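ok thread bc three people asked and I'm not typing it out 3 times. moving apartments in August, what I learned, go

1/ book the elevator. before the truck. before the boxes. before you tell your mother. our building does 2 hour slots and Wednesday was the only day left with anything after 7am

2/ quotes. got one from Kinden, one from Drarden. Kinden cheaper on the phone, then a "stairs fee" per flight. we have an elevator. see 1/. argued with them for a whole lunch break

3/ went with Drarden. fine! they were fine. one guy carried the couch pretty much alone and asked if I had any more couches

4/ new place has tilework in the lobby and everyone keeps asking about floors so ok, floors. I wanted marble forever. Samira Sleiman talked me out of it over one glass of wine. lemon juice. red sauce. her whole kitchen is etched

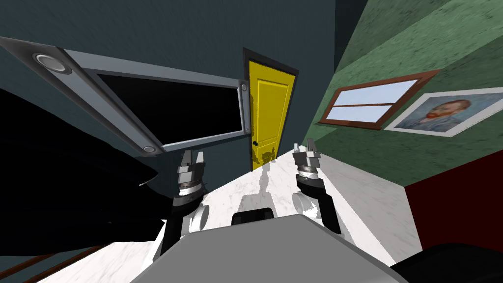
white marble floor, two arms, walls on a serious tilt

5/ so we're keeping the old wood. sanding quote was 1,000 for the living room only?? doing it ourselves, will report back, pray for my knees

6/ boxes. do not buy boxes. Meifang Xiao gave me 14 from her move and the liquor store on the corner gave me the rest. small ones for books. SMALL. I did one big one full of cookbooks and it's still in the hallway, it lives there now

7/ label the side not the top. you stack them and then the top is gone. I knew this. I labeled the tops
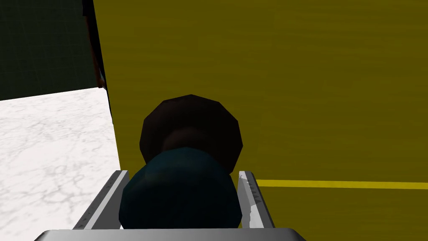

8/ also write the room you're going TO. "office" meant nothing to the movers, we don't have an office anymore, so it all went in the bathroom

9/ change your adress a couple weeks early. bank, work, the dentist. I forgot the dentist and the new tenant at the old place texted me a photo of my cleaning reminder, very kind, slightly embarassing

10/ first night bag: sheets, phone charger, toilet paper, one pan, the good knife, cat food. I packed all of it and then put the bag on the truck first so it came off last. 9:40pm

11/ deposit. got back almost all of it, they kept 100 for a blind that was broken when we moved in. take pictures day one. I had none

12/ someone asked about the Skindberg shelves. yes they survived, no I would not take them apart again, there's a screw left over and I can't find where it goes

ok that's it, going to look for the can opener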